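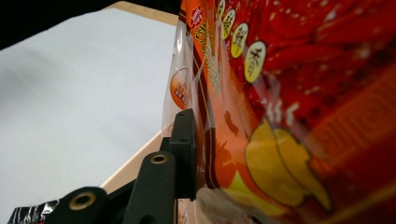
Lollport Hand-Held Gripper: Progress Report to the Tatska Small Build Fund
7/30/26
Prepared by Bit-na Ma for the build group at the Flemness shared workshop

Where we are

The gripper picks up snack bags! When we wrote our application in March, that line was sitting at the bottom of the plan as a stretch goal, and we half expected to be writing to you about why it had to wait. The tool closes on the side seam of a bag and holds on while the person carrying it moves it wherever they like. We've been grinning about it all month.

For anyone at the fund who is new to us: Lollport is a gripper you carry by hand, with a camera on it that looks down past the fingers. We record ourselves doing ordinary picking jobs with it, and the recordings will later teach the bench arm at Flemness to do the same jobs. The arm itself is a separate build and none of your money has gone into it.

What we built

Six grippers have been put together since the grant came through. The first two were really just practice in getting the parts to line up, and Chang-ho Sun has since raided both of them for spares. The current version is all matte black plastic, with rounded finger arms and brass-rimmed pivot holes. Our early arms had bare holes, and they wore oval so quickly that the fingers wobbled after one long evening of picking. The brass fixed that, and I wish we'd done it from the start.

The flat block that does the pressing was redrawn by Ye-ji Joo. Her first one had a rounded face, lovely on cans and hopeless on anything soft. A flat face puts the squeeze over a wider strip of plastic, so the bag crumples a bit at the pinch and stays put. We also added the narrow tab at the top of the block, and it helps more than we expected when you come in at an angle.

Snack bags

We picked these because they're annoying. A sealed bag is full of air, the plastic is slick, and the shape changes the second you touch it. Red chili-print chip bags have become a favorite for the recordings — the print is so bright and busy that you can tell straight away how far a bag has twisted in the grip. Clear seams are harder. They catch the light and go milky, and Ah-rin Baek is still working on software that can find the edge of one.

Our test is simple. Lift the bag off the white work surface, carry it across, set it down, and don't pop it. In our last full session we ran it 100 times, with nine drops and no popped bags. Seven of the drops happened when the fingers closed too far up the bag and the air squeezed it back out, like a bar of soap. We think that's mostly our own aim, so Kyung-tae Ahn has been running short practice rounds for everyone who records.

What gave us trouble

The finger return spring. We ordered a batch from Mockus that was stiffer than we needed, and after half an hour your hand really feels it. Softer ones are on the way. Until they're in, we swap people often and keep sessions short.

The camera sits very close to the work, so anything big fills half the picture and the nearer finger arm goes out of focus. Ah-rin would like a wider lens. Ye-ji would like to move the camera back and leave the lens alone. We're going to try both before buying anything else.

Money

Spending is inside the plan. Plastic came in under what we asked for, springs and brass parts came in over, and the two nearly cancel out. The full list with receipts is attached to the email. We'd like to move what's left in the printing line over to optics, if that's all right with you — please let us know before we order.

Next

Fit the softer springs to every working gripper. Settle the camera question. Record a full set with bags lying flat, bags standing up and bags leaning on each other, and then hand the lot to Ah-rin for the first training run on the arm.

You're very welcome to come by Flemness and try the gripper yourselves. Bring a bag of something.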